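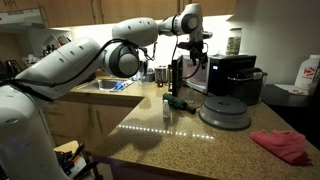
Petrenko thinks a pickle made in under a week is just a salad with ambitions, and told me so twice before I'd even sat down with Ravinder Doucette. So I put it to Ravinder first thing, and got a big laugh.

"Oh, I love a quick pickle!" Ravinder said. "I'll slice a cucumber at lunch and be eating it at dinner. If it's sour and salty and it crunches, I'm happy. Petrenko can come over and argue with me, and I'll feed everybody while we do it."

Ravinder teaches pickling in Balline, evenings mostly, to people who have often never made anything in a jar before. I took the class last year and came home with purple fingers from the beets, and I've been boring my friends about it ever since. Talking to Ravinder is a lot like being in the class. You ask about vinegar and ten minutes later you're hearing about a great-aunt's lime pickle, and you wouldn't want it any other way.

The lime pickle is where it all began. The great-aunt set it on a sunny windowsill every July, in a jar with a cloth tied over the top, and the children were under orders to give it a shake whenever they walked past. "I shook that jar far more than it needed," Ravinder said. "I wanted to see if it had turned brown yet. It takes forever when you're seven!"

There was never a recipe on paper. When Ravinder tried to make it as a grown-up, the first batch came out so bitter that it went in the trash, and the second was nearly as bad. A cousin finally remembered that the limes were salted and left alone before any spice went near them. "That one little thing," Ravinder said. "I called my mother right away and made her listen to me eat it over the phone."

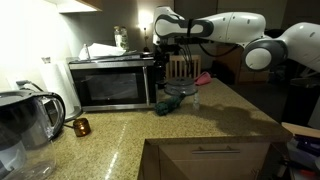 Kitchen counter and microwave, with the small lamp lit.

These days the pickle shelf is a mixed crowd. Ravinder keeps carrots with mustard seed, green beans with dill, red onions for tacos, and a cauliflower pickle bright enough to stain a wooden spoon for life. Last year's total was 57 jars, and most of them were given away. Dekard, the produce market down the road, puts aside the crooked carrots and the small knobby cucumbers, and those are the ones Ravinder likes best.

"They're fresh, they're cheap, and they fit in the jar," Ravinder said. "People come to class with these gorgeous big cucumbers and I feel terrible, because the big ones go soft in the middle. Bring me the funny-looking ones!"

I asked what beginners get wrong most often, expecting to hear about salt. It was impatience with spices. New picklers tip in everything they own, and the jar ends up tasting like the back of a cupboard. Ravinder starts a class with plain brine and 3 spices on the table, and everyone has to pick just one. 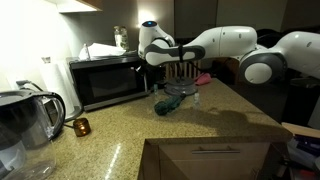 Can you use the same brine again for a second batch?

I wouldn't for anything you plan to keep, as the vegetables have already watered it down. Put it in a salad dressing, or pour a little over hot potatoes.

I've tried the potatoes now, and they are wonderful. Ravinder was pleased to hear it and wanted to know which potatoes, how hot, and whether I'd added butter. (I had. Lots.)

The next thing on the list is a plum pickle from Polik, the cousin who remembered about the limes. It has star anise in it and it's meant to be eaten with cheese. Ravinder has made it once and is still fiddling with the sugar.

"It's too sweet right now, so it wants to be jam," Ravinder said. "I'm going to try it again when the plums come in. Come by and taste it, and bring some bread."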